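Bramwell Community Help > Home and Garden > Furniture and floors

Moving a table into an unheated garden room -- will it warp?

posted by huvside_hal, 2019-01-22

We've got a garden room going up at the bottom of the plot and I want to put our old dining table in it. It is a solid top, 50 years old or more, finished with some sort of oil as far as I can tell. The room is insulated but there will be no heating on unless we're in there, which in winter might be twice a week.

My brother-in-law says the top will cup or split within a year. The man who sold us the building, from a firm over in Netesbridge, says it will be fine. He would say that. I don't want to spend money on a dehumidifier if I don't need one. The building cost enough, and the electrician wants another 266 pounds for a second socket.

Does anyone keep decent furniture in a room like this? Would I be better off leaving the table in the house and buying something cheap?

gramuncombe_joiner
Member, 2,000 posts

Wood moves with the moisture in the air and not much with the temperature itself. A table that has spent decades in a centrally heated house will be fairly dry. Put it in a cold room in January and it will take up moisture slowly and get a bit wider across the grain. That in itself does no harm. The trouble comes when the top can't move, so get underneath and look at how it is fixed to the frame. If there are slotted brackets or wooden buttons, leave them alone. If somebody has put screws straight through the rails with no slack, open the holes out into slots before you move it.

Look at the finish on the underside as well. Plenty of old tables were oiled on top and left bare below, so one face takes up damp faster than the other and the top cups. Two thin coats underneath, a day apart, will even it up.

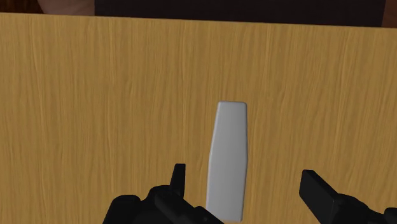 Wood-effect tabletop, grain running mostly front to back.

Don't move it now if you can wait. July would be my choice, with the windows open for a week or 2 first so the new building can dry out. Fresh plaster and paint give off a lot of water. Keep the table a hand's width off the outside wall and don't point a fan heater at it. Blasting one side with hot air for an hour is worse for it than a whole winter of cold.

A cheap humidity meter will tell you more than your brother-in-law or the salesman. If it sits under 65 per cent most of the time, I wouldn't buy the dehumidifier.

netesbridge99

We had a pine one in the shed for years and it was fine. Went a bit grey. Drawer sticks.

teapot_lane

I'd agree with most of the long answer, but check that it is solid before you start. Look at the end of the top. If the grain lines carry on over the edge and down the end, it's solid. If there's a thin strip stuck on, it's veneer, and damp is a different problem there -- the glue lets go and you get bubbles. Ours went like that in a back porch in Gramuncombe, and we ended up cutting it down for shelves.

Also put felt or cork pads under the legs if the floor is bare concrete.

huvside_hal

Thanks all. Went under with a torch and it has wooden buttons, and it's bare underneath. Will oil it and wait for the summer.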